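March, getting on for ten at night

Slept badly and was up before six. The piano was due at eight and I had got it into my head that they would come early. They came at twenty past nine.

I spent the wait moving things out of the hall. The coat stand went into the kitchen, the two boxes of sheet music went under the stairs and the rug went over the banister. I measured the front door again, though I have measured it four times this month and it doesn't change. I also wrote down the meter readings while I was in the cupboard, as I forgot last time.

The men were from the firm in Curneck that the shop always uses. They had a flat trolley, two straps and a blanket that had seen a lot of pianos. The step at the front took longest. Once it was over the step it rolled down the hall easily enough and they turned it into the back room with a hand's width to spare. They wouldn't have tea. The younger one played four notes of something and then shut the lid.

So it is in. Isaksson upright, walnut case, £2,250 including delivery and the first tuning. I have been putting money by for it since I stopped running the car, and I won't go over the sums again here. I did that for most of January.

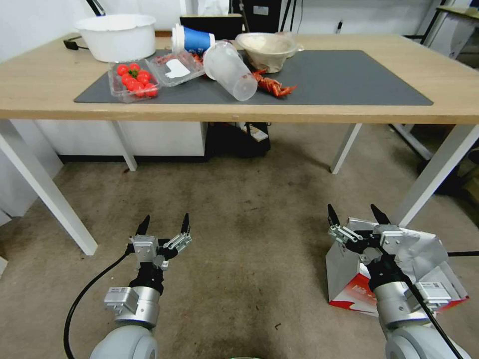

Posted in: Piano, Home

Kaiwen Hao came at two to look it over. He won't do the proper tuning until it has stood for a couple of weeks and got used to the room, but he wanted to see how it had travelled. He took off the top and bottom panels and stood them against the bookcase, and I held the torch.

There is nothing much wrong with it. One hammer was catching on its neighbour in the tenor, and he put that right with a screwdriver in the time it took me to find my glasses. The right pedal squeaks. He showed me where, a bit of worn felt at the end of the rod, and said he would bring a new piece next time. The pins are tight. The top octave is thin but he said they usually are on this size, and I shan't be up there very often.

He found a pencil mark inside the case, low down on the left, that said Brestemville and nothing else. I had never heard of it. He thought it was probably where it was first sold, or a dealer's note for where it was to be sent. I looked it up after he left and got nowhere. I would like to know who had it before. The shop only knew the last owner, a school, and the school only had it for a few years.

The main thing he talked about was the air in the room. The back room gets the sun from midday and the radiator is on the long wall, so the piano has gone on the short wall opposite, away from both. He asked what the humidity was and I had no idea. He had a little meter in his bag, a Firnerex, and left it on the bookshelf for me to borrow. It said almost 70 when I looked after supper, and he had told me he would like to see it lower than that. I am to write it down morning and night until he comes back. I have ruled up a page at the back of this book for it.

I asked him whether I was silly to start again after so long. He said to do twenty minutes and stop, even if it's going well. He was more interested in my stool, which is too low.
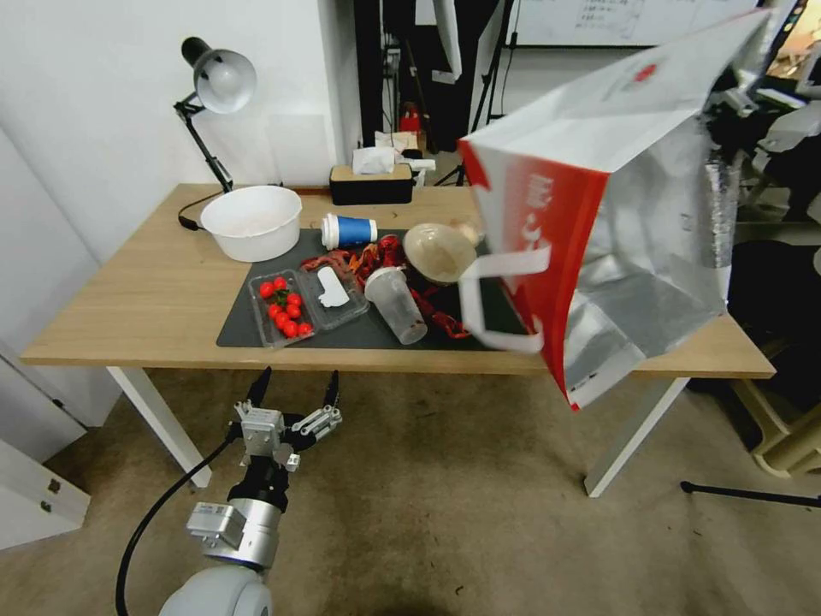
Crayfish shells, and the tomatoes still in their box.

Did my twenty minutes at five o'clock. Scales first, C and G, hands apart and then together. The left hand is worse than I expected and the right is better. I can't get the thumb under on the way down without a bump. Then I tried the little minuet I did for my grade three, and I could remember the first line with no music at all, and nothing after it. I got the book out from under the stairs. It has my old teacher's fingering in red on page 2 and a telephone number in the margin that I don't recognise.

The sound is bigger than in the shop. I think it's the floorboards. I went next door afterwards to ask if it was coming through the wall, and they said they had heard it faintly and didn't mind, but would I keep off it after nine because of the baby. I had been going to suggest eight, so I said nine was fine.

Things to do: stool, or a cushion for the stool. A lamp for the left side. Put the rug back, but in the front room this time. Ring the insurance and find out whether it has to be listed separately. Ask at the library about the evening class, as I have a feeling the list closes at the end of the month.

Rain on and off since tea. The bus was so late this week that I have started walking to the 129 stop on the main road, and my good shoes are paying for it.

Meter at bedtime: 68. Window shut, radiator off.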